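Home Browse Datasets Docs Sign in

# Nidau: a little dataset of weight-loss medicine leaflets

Hi, and thanks for stopping by! Nidau is a collection of 1,955 short passages from patient leaflets on weight-loss medicines, rewritten in everyday words. I started it after trying to help my dad read the folded sheet in his prescription bag (the print was tiny, and the side effects went on for three columns).

## What you get

One CSV, `nidau.csv`, with these columns:

- `id`
- `topic` (dosing, missed dose, side effects, storage, who should not take it)
- `original`
- `plain`
- `checked_by`

Every passage is in English. The longest runs to nearly 3,000 characters, and yes, it's a side effects section — I left it whole because splitting it lost the warning at the top.

## How it was written

I did the first rewrites myself, mostly at night, and then Jacinto Palacios, a pharmacist, went through them with a very sharp pencil. He sent 70 back! Most of those were places where I'd softened a "do not" into a "try not to", so please watch for that if you add your own.

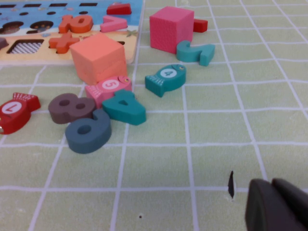
The missed dose passages gave us the most trouble. Leaflets for daily tablets and weekly injections say quite different things, and my early drafts blurred them together. They now have separate tags, `missed_daily` and `missed_weekly`. If you pulled the file before Mon 25 October, grab it again.

## Known problems

- 16 passages still have no `checked_by` value. I hope to have those done by December.
- Storage text is thin, and nearly all of it covers injections.
- Drug names are replaced with `[MEDICINE]`, which reads a bit oddly in places.

## Please don't

Don't use this to decide what to take, or how much. Leaflets change, and mine are a snapshot. Ask your doctor or pharmacist, and read the sheet that came in your own box.

## Loading it

```
import pandas as pd
df = pd.read_csv("nidau.csv")
```

Found a mistake? Open an issue and paste the `id` — I love getting these, even the comma ones.

16 comments · 70 shares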